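Getting print off a white table top without killing the shine

Posted by Buppha Suwannarat in Home and Cleaning

We have a big white table in the back room that gets used for everything: sorting post, folding, the odd meal when the kitchen is full. Last month somebody left a pile of printed paper napkins on it with a cold jug standing on top, and now there are grey smudges and a couple of faint letters where the ink has gone into the surface. Washing-up liquid took off perhaps half of it.

My sister-in-law swears by a melamine sponge. The man in the hardware shop sold me a bottle of Buvix surface cream, which says on the label that it lifts "all household marks", and I have heard that one before. I don't want to swap a grey patch for a dull patch. The top is smooth and slightly shiny, I think some sort of painted board, and we have had it for 5 years. There is no paperwork.

Has anyone done this and been able to live with the result? I would also like to know whether it is worth putting a cloth on the thing or whether that is just more washing.

Fongchan Srithong

Melamine sponge, every time. Wet it, rub, done. I do my worktops with it and they're fine. People fuss too much about scratches.

Nipon Wongsuwan

I'd be careful with the advice before mine. A melamine sponge is a very fine abrasive, and that is the whole reason it works. On a matt worktop you may never see what it has done. On a shiny painted top you will, the first evening you switch a lamp on beside it, and you can't put the gloss back with polish, whatever the polish says.

I'm not much keener on the cream. I haven't used Buvix, but I have used Plusutis, which makes the same sort of promise, and it was chalk and perfume as far as I could tell. It left a white haze in the grain of one shelf that I am still picking at. Read the back of the bottle. If it tells you to try a hidden area first, that's the maker admitting they don't know what it will do to your table either.

My own order of doing things would be this. Warm water and washing-up liquid again, with the cloth left lying on the mark for a while before you wipe. After that, a paste of bicarbonate and water put on with a fingertip and left to sit, then wiped off with hardly any pressure. Bicarb is slightly gritty too, so no scrubbing. Surgical spirit on a cotton bud comes last, and only after you have tried it on the underside of the top. If colour comes off on the bud under there, stop, because that is your paint. I'd give it up to 4 goes over a few days and then leave it alone.

As for "all household marks", I would want to know which household.

Panya Chaiyaporn

Mostly agree with Nipon, though I doubt the bicarb does a great deal apart from making you feel busy. What shifted ink for me was the spirit, used sparingly, and daylight. I had a patch from a takeaway menu that I gave up on in November and by spring I had to hunt for it. I can't prove the window did that. It might simply have been wiped often enough.
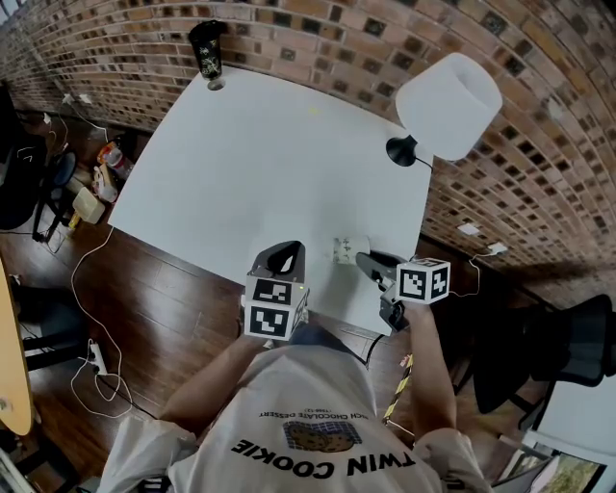 On the cloth, I'd say no. We tried one and all it did was hide crumbs and hold the damp against the top, so a spill that would have been wiped up in a moment sat there until someone thought to lift the corner. A bare table shows you every speck, and you wipe it. The wipe-clean sort of cover is worse in my view, as those can stick to paint in a warm room and take some of it with them.

Put something under whatever stands there all the time, cups and lamps included. Cheap coasters are enough. I bought a set of felt pads under the name Balton and they were no better than the ones from the market, so don't pay extra. Check underneath now and then as well, grit gets in and then you have a ring of scratches that no cream is going to lift.

And keep anything printed off it if there's a chance of wet. Paper napkins with a pattern are the worst I've come across, some of them bleed if you so much as look at them with a damp hand. Plain ones cost the same where I shop.

Buppha Suwannarat

Thanks. I tried the spirit underneath and nothing came off, so I'll do the marks tomorrow morning when the light is good. The cream is going back to the shop if they'll have it.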